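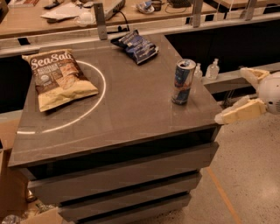

A counter at snack time: sea salt chips, a blue snack bag and a drink can.

Snack Counter
January, by Radomir Leka

A snack counter is a stretch of kitchen or break room surface where people put food that needs no plate, no cooking and no permission. I've been writing entries on household and office furniture for this site for a while now, and this is the one I get the most mail about (more than the pantry entry, which I worked much harder on!). Some of you call it a grazing bar. My aunt in Toledo calls it the landing strip. I'm sticking with snack counter, because that's what the cabinet makers I've talked to call it.

Form

Most snack counters are the top of something else. An island cabinet is the classic, since you can get at it from more than one side, and a low chest of drawers does the job fine too. The one I know best is the Ziltier, a plain drawer unit that Zesix sold to small offices. My own copy of their price list has it at 137 dollars without the top, and the top was where you could spend real money if you wanted to. I went for the cheapest and have never been sorry.

Height matters more than people expect. If it's too low everybody sits on it, and if it's too high the short folks (me) can't see what's left at the back.

Surface and storage
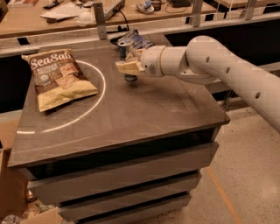
Drawers are the part I'd spend on first. A wide shallow one under the top is good for napkins, bag clips and the scissors that always wander off, and the deeper ones can take the spare bags. I like flat fronts, as they wipe down in one pass and don't catch your sweater. Dark gap lines between light gray fronts, like the ones on this cabinet, also hide a lot of dust, and a taupe-gray top is kind to crumbs. It does show scuffs if the finish has some gloss to it, so keep a soft cloth in that top drawer and use it!

Contents

Chips are the backbone. In my experience a large bag gets laid flat and a small one gets pushed to the back, where it crumples up and is forgotten until somebody cleans. Sea salt is the safe flavor for a mixed crowd. Cans go near an edge, which I'd argue against, but I've lost that argument in every office I ever worked in. Pump bottles of hand sanitizer are common on or near the counter, and I'm all for them when people are reaching into the same bag.

At Udia, where I worked for two years, we had a shared snack fund of 20 dollars a week for 22 people. You can guess how that went. By Wednesday lunch it was crackers.

Care

Warm water and a drop of dish soap is all I use. Salt left sitting gets gritty under a sponge, so brush it off first. Don't use scouring powder on a glossy top, I learned that one on the Ziltier.

Related entries
Kitchen island
Break room
Drawer unit
Potato chip
Bag clip
Pantry (revised)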